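Search this site Search

3.2 Wall coverings and the appearance of small rooms

The second part of the survey dealt with printed wall coverings. We had expected most households to choose plain paint for their smallest rooms, and in Filham they did. In Kastis the pattern was different. Of the 185 households that returned the May questionnaire, 100 reported at least one room with a printed covering, and the smaller the room, the more likely it was to have one. Box rooms, play corners and the space under the stairs came up again and again in the written answers.

We sorted the coverings by motif. Florals were the largest group, followed by stripes and dots, and then by what we call pictorial designs, meaning prints that show recognizable things such as fences, trees, shop fronts or awnings. Respondents who chose pictorial designs gave longer answers than the rest. They often wrote about the room as a place with a name, for example "the shop" or "the garden," even when it was used mostly for storage.

Two features of the pictorial designs deserve comment. The first is the use of horizontal bands. Many of the designs put a heavier pattern at the top of the wall, an open field in the middle and a low border near the floor (Figure 2). This follows the older division of a wall into frieze, filling and dado, although few respondents used those words. The second is the way a band may carry on around the corners. When a border runs across the back wall and on to the side walls, the eye tends to take the three surfaces as one, and the corners lose some of their weight.

We asked respondents to rate how large the room felt on a five-point scale. Rooms with continuous bands were rated slightly larger than rooms where one wall was papered and the others were painted. The difference was small, and the floor area given by respondents was not checked on site, so we do not put much weight on it. Hughes and Burell, the two newer housing areas in the sample, had too few pictorial designs to be compared separately.

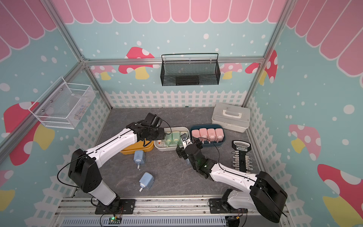
Figure 2. Banded pictorial covering: awning pattern at the top, dotted field, picket fence border near the floor.

Color was harder to code. Respondents described the same shade as aqua, pale blue or mint, and we merged these into a single group before analysis. Pale fields with small dots were mostly described as "light" or "clean." Strong reds and yellows were accepted as accents, but several people said they would not want them over a whole wall – a view that was more common among those who spent the working day in the room.

Cost was mentioned in 222 separate comments, more than any other subject. Most of these concerned removal of the old covering and not the price of the new one. Tenants in particular preferred prints that could be peeled off, and some had left a dated design in place for years to avoid the work. We return to this point in Section 4, where the answers of tenants and owners are treated separately.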